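The Customs Post: Border Officials in European Television Drama

Afonso Esteves

Rondine Studies in Media and Politics, Volume 2

Published by Duvelley Press, Jan 8, 2018

Hardback, £100

This book looks at how border and customs officials were shown in television drama made in western Europe between the 1960s and the 1990s, and at what those programmes had to say about the states their characters worked for. The customs officer was a regular figure in police serials, family dramas and comedies of the period. He (it was nearly always he) has had very little attention from scholars of either television or international relations, who have preferred to write about spies.

Afonso Esteves argues that the change in this figure over three decades followed the change in the borders themselves. In the early serials the officer stands for the state and is mostly right. By the 1970s he is more often tired, badly paid and open to a bribe. In the last programmes studied, made as internal checks were being taken away, he is waiting to be moved to another job and the drama is about his family.

The study draws on scripts, production files and letters from viewers. The letters are held in the Florkholm collection, which contains 3,000 items sent to broadcasters and later passed on by the companies that received them. Esteves was able to use 2,660 of these. The rest are either damaged or closed to readers. The letters were sorted by the programme they refer to, and then by what the writer was complaining about or asking for. Many came from serving officers and their wives, and a good number are concerned with mistakes in uniform and procedure. A separate group, dealt with in chapter six, was written by lorry drivers.

The author has kept the theory to the first chapter and the appendix. Readers who are mainly interested in the programmes can start at chapter two without losing the thread. Quotations from scripts and letters are given in English in the text, with the original wording in the notes at the end of each chapter.
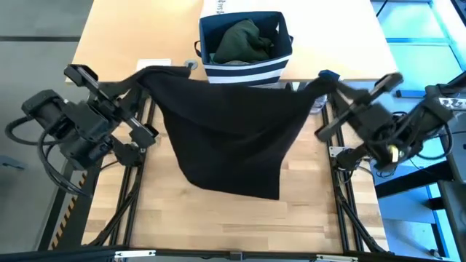 A length of black cloth held up by two corners above a wooden surface.

Contents

Introduction: Anything to Declare
1. Popular Drama and the Study of the State
2. The Reliable Officer: Serials of the 1960s
3. Uniforms, Barriers and Huts: Building the Border in the Studio
4. Small Bribes: The 1970s
5. Comedy at the Crossing
6. Letters from the Cab
7. Women at the Post
8. The Last Shift: Drama and the Single Market
Conclusion
Appendix: Method and Sources
List of Programmes
Index

From the introduction

"I first watched these serials as repeats, in the afternoons, without much interest in where they were set. It was some years before I noticed that the same hut turned up in several of them, repainted, with a different flag outside. The producers had a border that could be used for any country. That seemed to me worth a chapter, and when I began to read the production files it became a book. The people who made these programmes were working quickly and with little money. They did not set out to say anything about sovereignty. They needed a place where a car would have to stop and a stranger would have a reason to ask the driver questions."

Reviews

"A careful account of a body of television that most of us had forgotten. The chapter on studio sets is the best thing in it, and I would have liked more on the actors."
Kieran Kettle, Cheetham Review of Broadcasting

"Esteves reads the viewers' letters with patience and does not claim more for them than they can bear. Students of European integration who do not normally look at television should read chapter eight."
Brian Mussa

"The case for comedy is not fully made, and the book moves too fast over the early 1980s. Even so this is a useful study and the list of programmes will save others a great deal of work."
Declan Pearce, Cheetham Review of Broadcasting

About the author

AFONSO ESTEVES teaches media history and politics. He has written on radio plays, on public information films and on the reporting of trade disputes. This is his first full-length book.

About the series

Rondine Studies in Media and Politics publishes work on the links between popular entertainment and public life. The series is open to single-author studies and to edited collections, and takes a broad view of both terms in its title - recent proposals have covered quiz shows, party songs and election posters. The series editor is Heikki Pesonen. Proposals should include a summary, a chapter outline and one sample chapter. Please do not send complete manuscripts unless asked.

Readership

Academic libraries; lecturers and postgraduate students in media studies, television history, politics and international relations. Chapters two, four and eight are suitable for use on undergraduate courses.

Ordering

The hardback can be ordered direct from Duvelley Press or through any bookseller. Orders from outside the United Kingdom are sent by airmail and may take longer to arrive. Standing orders for the whole series are available to libraries, and these customers receive each volume on publication.

Lecturers who wish to consider the book for a course may ask for an inspection copy. Please give the name of the course, the likely number of students and the month in which teaching begins. Requests for courses starting in the autumn should reach us by the end of March.

Review copies are sent to journals and newspapers only. A paperback has not been scheduled.

Contact us | Rights and permissions | © Duvelley Press. All rights reserved. | Back to top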